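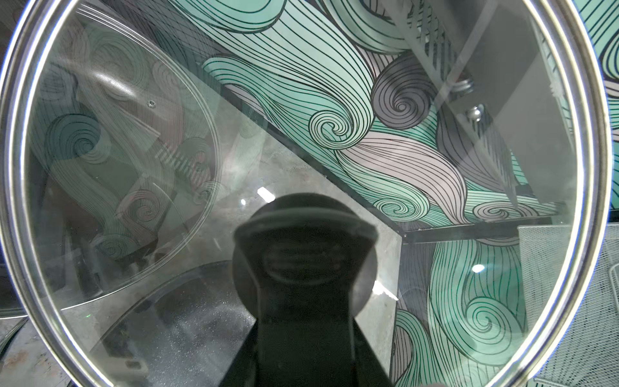
According to Olaia Echevarría, a gripper that cannot take hold of a lid by its knob has no business in a kitchen trial, however well it does with boxes. Her remark is often repeated in accounts of the Murau comparison, a bench test of robot grippers on cookware and other household goods.

The Murau comparison was set up to try different grippers on the same arm, with the same controller and the same small camera at the wrist. It covered three designs: the Flanis two-finger parallel gripper, the Emico three-finger adaptive gripper, and a soft-pad gripper built by Aurel Surdu. The full record holds 2,569 grasp attempts.

Method

Each gripper was given a set of objects that included pans, mesh baskets, bowls and glass pot lids. An attempt counted as a success if the object was lifted clear and held for 10 seconds. Slips, tilts and drops were logged separately. The closing force was set before each block of attempts and left alone until the block was finished. A blind block, run with the wrist camera switched off, was added later at the request of Chia-jung Chow.

Glass lids

Lids were the hardest group for the cameras. Clear glass lets the background show through and also carries reflections of lights and nearby objects, so depth readings on the pane were often missing or wrong. A black knob against the glass gave a better target, and most of the software tried in the comparison looked for the knob first and the metal rim second.

Once a lid was lifted and held close to the wrist, it could fill most of the camera's view. Marcus Hutchins proposed a second, fixed camera for placing the lid back down. This was used in the last 500 attempts.

Results

The Flanis gripper was the fastest but let lids swing when the fingers closed off center on the knob. The Emico gripper held round knobs more steadily and was slower to open. The soft pads did well on rims and wore out early, needing replacement after 600 cycles.

Criticism

Tobias Crenshaw objected that a single arm was used throughout, and that a heavier one might have changed the swing figures. The later Escobedo trials repeated the lid blocks on two arms and kept the original scoring rules.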